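Visita al taller de Dritberg: la celda que desmonta ordenadores

Llegamos con la lluvia pegada a los zapatos y nos recibió Deisy Grajales con café para todos, que se agradeció muchísimo. Dritberg recupera piezas de equipos de oficina, y a mí lo que me llevaba hasta allí era la celda del fondo, la que se ocupa de las torres de sobremesa. Deisy la cuida como quien cuida un huerto — con paciencia y mirando mucho.

Cada mañana, antes de abrir la primera caja, repasa los tornillos de los dedos de la pinza con una llave hexagonal y comprueba que cierren parejos. Tarda 10 minutos. Después enseña al brazo el punto de entrada con una torre abierta, siempre despacio, al 35 por ciento de velocidad.

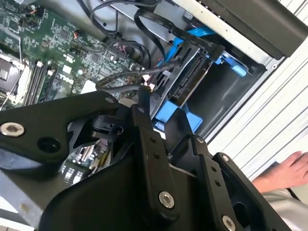
Lo más delicado, nos contó Lụa Văn, son los cables, porque un dedo que baja un poco torcido los engancha y hay que parar. Por eso la cámara de la muñeca se limpia a media mañana y otra vez después de comer, y cada 50 equipos se vuelve a calibrar. Lụa lo apunta todo en una libreta de tapas verdes, ¡con una letra preciosa!

Nos quedamos dos horas largas y aún me faltó preguntar por los repuestos, que les llegan de Varkon y a veces se retrasan. Deisy me ha prometido mandarme la lista.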